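Moving hand staff to a part-automated returns line: what happens to rates, grading and job titles?

Posted by Marianna Krajewska in Workplace and Shift Work

I supervise returns at Storkness, a clothing warehouse with 40 people on the floor. Management wants to automate the sorting of hangers, which come back tangled and have to be separated before they can be reused. At the moment this is bench work, rotated every two hours. The target is 400 hangers per person per hour, and the bonus is tied to it.

The supplier, Pietrzak, says the automated cell will take the easy part of the flow and leave the exceptions to us. My concern is that the exceptions are slow. If the old target stays in place, everybody on the bench loses the bonus from September. Has anyone been through this, and what did you get in writing beforehand?

Emilian Costache

We went through it at Flimia two years ago. The supplier was right about the split. Single hangers and loose pairs went to the machine; anything hooked through something else came to people. Our hourly figure per person dropped by half in the first month, with no change in effort.

Three things should be settled before the cell is switched on. The first is the target. Ask for it to be suspended for a measured period, then reset on the new mix. We used a sample of 1785 pieces, timed by two people from different shifts.
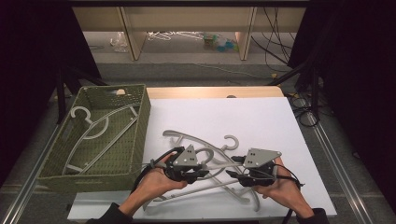 Does automating the sorting mean fewer people on the bench?
Usually fewer hours of plain sorting, but the bench still has to be staffed for jams, tangles and rejects, so the number of posts falls by less than the supplier's figures suggest.

The second is grading. Someone has to clear stoppages and restart the cell, and that was treated as ordinary bench work here until the union rep asked for the task list. It is now a separate grade with a small supplement.

The third is rotation. Tangles all day are harder on the wrists than a mixed pile — keep the two-hour change, or shorten it.

Celina Kubiak

Don't sign anything. They said the same to us about label printing and then the night shift went.

Przemysław Kozłowski

I maintain cells of this type, so this is from the other side. Ask Pietrzak for the stoppage log from an existing site, with the cause of each stop. The average rate is of little use to you. On our last installation there were 853 stops in the first month, most of them under a minute, and each one took a person off other work. That time was not recorded anywhere until we added a button for it.

Also check where the reject chute ends. If it is behind the guard, someone will be walking round the cell all shift. It costs very little to move on a drawing — and a good deal more once the floor is drilled.

Marianna Krajewska

Thank you, Emilian and Przemysław. I have asked for the log and for the target to be suspended. The reject chute is behind the guard on the current drawing.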